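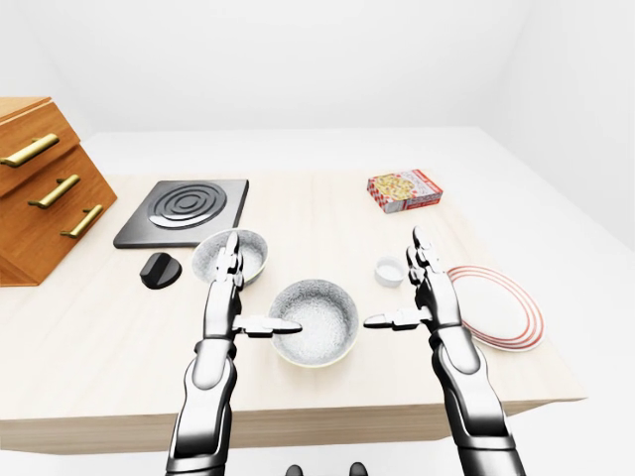 Rurka Business Services
Tenant Support Desk
Ticket 357: Repeated loss of heating pressure, second floor, Foromano House

Status: Closed, with follow-up
Priority: High
Opened by: Eugeniusz Michalski, Office Services
Assigned to: Building Systems
Date opened: Thursday, February 23, 2023

Summary of the fault

The tenant reports that the radiators on the second floor go cold during the morning. The boiler controller shows a low pressure warning and locks out. Pressing the reset button restores heating for a few hours, after which the warning returns. The first and ground floors are affected only when the boiler has locked out completely.

The tenant states that the system has been topped up by office staff on several occasions. No record was kept of the dates or of the readings before and after. Staff have been asked not to use the filling valve until this ticket is closed.

Equipment concerned

Boiler: Ruppert wall-hung unit, plant cupboard, ground floor
Controller: Zolell zone controller, firmware as installed
Expansion vessel: external, fitted to the return pipe
Heating circuit: sealed, three zones

Log

Entry 1, Support Desk
Ticket received by telephone and confirmed in writing. The tenant was asked to supply the lockout code and a reading from the pressure gauge with the boiler cold. Portable heaters were offered and accepted. The tenant was reminded that portable heaters must not be run from extension leads.

Entry 2, Tenant
Cold reading supplied: 0.4 bar. The lockout code is the one given in the manual for low water pressure. The gauge on the pipework and the reading on the display agree. There is no water on the floor of the plant cupboard.

Entry 3, Building Systems
First visit. The boiler was isolated and allowed to cool. The system was filled to 1.3 bar and the reading noted on the card inside the cupboard door. The boiler was then run at full output with all zones calling for heat. Pressure rose to just under 3 bar within the hour and the safety valve was heard to lift. When the boiler cooled, the pressure had fallen below the level to which it had been filled.

The behaviour is consistent with an expansion vessel that has lost its air charge. As the water is heated it has nowhere to expand, and the safety valve discharges the excess to the outside drain. The discharge pipe ends behind the cycle store, and this may explain why no water had been reported inside the building.

Entry 4, Building Systems
The air side of the expansion vessel was tested with the water side drained down. No air pressure was recorded. The vessel was recharged to 1.0 bar with a hand pump and left for the duration of the visit. The reading did not fall. The system was refilled and vented on all floors. Heating was left running on the normal timetable.

The tenant was advised that the repair should be treated as temporary until the pressure had been observed over several days.

Entry 5, Tenant
Heating normal on all floors. Cold readings taken each morning before the timetable starts: 1.3, 1.3, 1.2, 1.1. The tenant asks whether the downward movement is a cause for concern. One member of staff on the second floor has reported a knocking sound when the heating comes on.

Entry 6, Support Desk
Passed back to Building Systems. The movement is small but it should not continue once the remaining air has been vented. Second visit requested.

Entry 7, Building Systems
Second visit. The vessel had lost part of its charge. Soapy water was applied to the charging valve and bubbles were seen at the core. A new core was fitted and the test repeated with no bubbles. The diaphragm was checked by pressing the valve core briefly; air was released and no water came out. The vessel does not need to be replaced at present.

The safety valve was also examined. Valves which have lifted repeatedly do not always seat properly afterwards, and a slow drip was found at the end of the discharge pipe. The valve was replaced with one of the same rating, at the landlord's expense under the maintenance agreement.

The knocking was traced to a pipe clip on the second floor landing that had worked loose from the wall. It was refixed with a rubber-lined clip.

Entry 8, Building Systems
The water was sampled. Frequent topping up brings fresh oxygen into a sealed circuit and weakens the inhibitor. The sample was discoloured and the inhibitor level was below the recommended strength. The circuit was dosed and the container label placed with the service card. The system holds almost 700 litres, and the dose was calculated accordingly.

Entry 9, Tenant
Cold readings steady at 1.3 bar for the whole of the period requested. No lockouts. No further knocking. The portable heaters are ready for collection from reception.

Cause

Loss of air charge in the expansion vessel through a faulty valve core, followed by wear to the safety valve.

Action required of the tenant

Record the cold reading once a week on the card inside the cupboard door.
Report any reading below 1.0 bar to the Support Desk before the system is filled.
Keep the filling loop disconnected when not in use.

Follow-up

The vessel charge and the inhibitor level are to be checked at the annual service in October. A reminder has been entered against the Foromano House maintenance record. Should the pressure fall before then, please reply quoting the ticket number and this entry will be reopened.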